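Kadport Schools Trust completes first phase of classroom lockdown and alert programme

KADPORT, 9 January 2024 — Kadport Schools Trust has completed the first phase of a programme to replace emergency alert and door locking equipment across its primary and secondary sites. Phase one covers eight schools, 984 classroom and office doors and 3,270 pupils. The work was carried out by Hofstetter, with alerting software supplied by Dirkora.

The programme follows a review of emergency procedures which the trust began in September. The review found that six of the eight schools used the fire bell, or a variation of it, to signal a lockdown. It recommended a separate signal, a written procedure for each building, and door locks that staff can operate from inside the room without a key.

Each door in phase one has been fitted with a lock operated by a thumb turn on the classroom side. The lock can be released from the corridor by a senior member of staff or by the emergency services using a restricted key. Exit from the room remains a single movement of the handle at all times, in line with the fire strategy for each building.

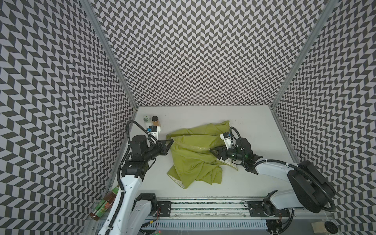 Alerts can be raised from a fixed call point, a desk telephone or a staff pendant. Once raised, an alert is sounded as a recorded voice message through the public address system and repeated as text on classroom displays. The same message is sent to the school office, the site team and the trust's duty officer. The acceptance limit for delivery to all endpoints was set at 20 seconds. All eight schools met this limit during testing, which took place outside teaching hours.

"The old arrangement depended on people telling one bell pattern from another, and in two of our buildings the bell could not be heard in the sports hall," said Georges Nassar, head of estates and safety at Kadport Schools Trust. "Staff now have one procedure for fire and a different one for lockdown, and the two do not sound alike."

All teaching and support staff at the phase one schools have attended a training session. Supply staff will receive a one-page summary on arrival — this replaces the section previously included in the visitor handbook. Pupils will take part in one lockdown drill each term. Parents and carers will be told the week of the drill in advance, and primary schools will use an age-appropriate script agreed with their safeguarding leads.

Phase two covers the Wemen campus, including the sixth form block and the detached music rooms. Survey work there is complete. Installation will be scheduled during school holidays, and existing alert equipment will stay in service until the new system has been accepted.

Floor plans, lock positions and call point locations will not be published. Parents with questions about drills should contact their child's school office in the first instance.

ENDS

Media enquiries: Communications Office, Kadport Schools Trust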